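**Mondmont Rovers** is a semi-pro Australian rules club from Mondmont, playing in the Ziltau Regional League. Colors are green and white. Home ground is Nogueira Park.

## History

Started as a school-leavers side, no ground of its own, borrowed jumpers. Joined the league's second division after a merger with Zeltis Districts – the merged club kept the Mondmont name, Zeltis got the clash strip. Promoted two seasons later. Relegated straight back. Promoted again, and has stayed up since.

First top-division final was lost to Ziltau Harbor by 33 points. Rematch the next year was won after a slow first quarter, still the only senior title.

## Ground

Nogueira Park is an oval on the east side of town, shared with cricket in summer. One covered stand with 492 seats, grass bank on the other three sides. Record crowd is 3,018, for the home semifinal against Ziltau Harbor. Lights were put up in stages, so night games came late compared to other clubs in the leauge.

Food and drink on match days is sold under the stand. Sandwiches, cold drinks, the usual. Gates open before the reserves game and one ticket covers both.
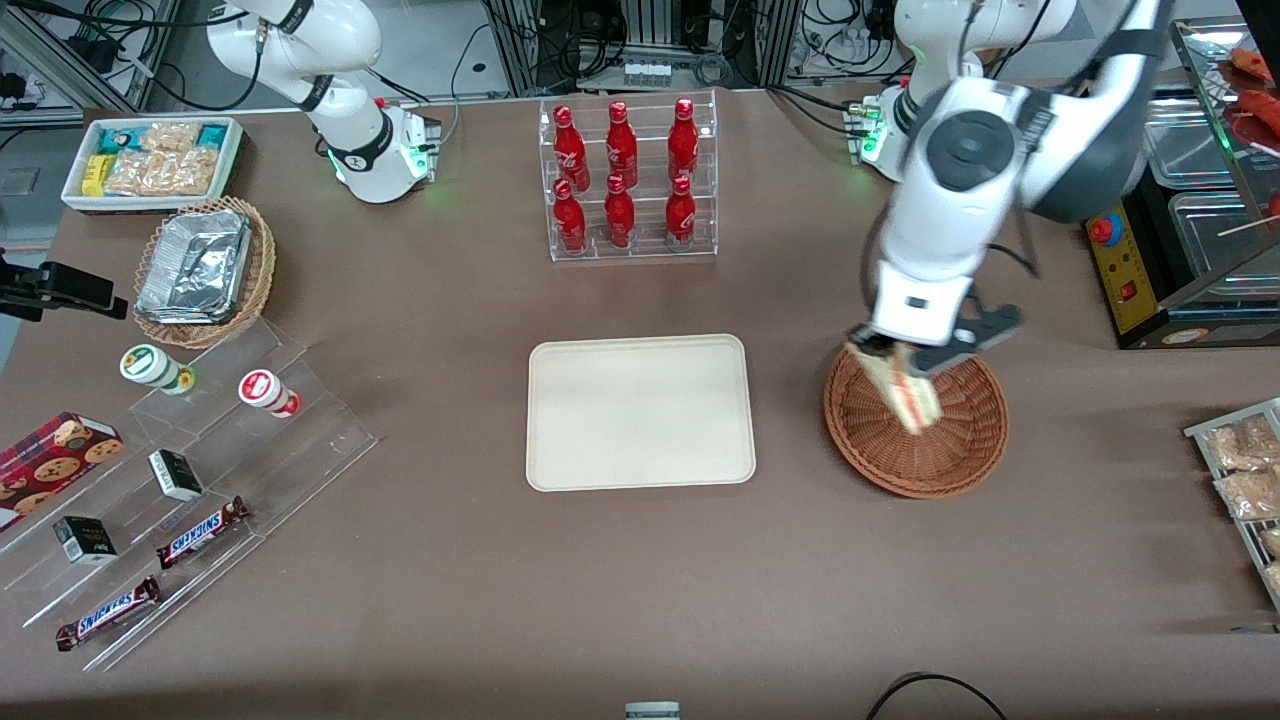
## Draft and player pathway

The league runs its own preseason draft in April. Clubs pick in reverse ladder order. Picks can be traded, but only until the medicals are done. Rovers have mostly traded down – more late picks, fewer early ones. Supporters split on wether that works.

Under-18s train with the seniors once a week. Club games record stands at 154, held by a back pocket who came through the juniors.

## Rivalries

Main one is Ziltau Harbor. Older members would still say Zeltis, merger or not.

## See also

- Ziltau Regional League
- Zeltis Districts
- Nogueira Park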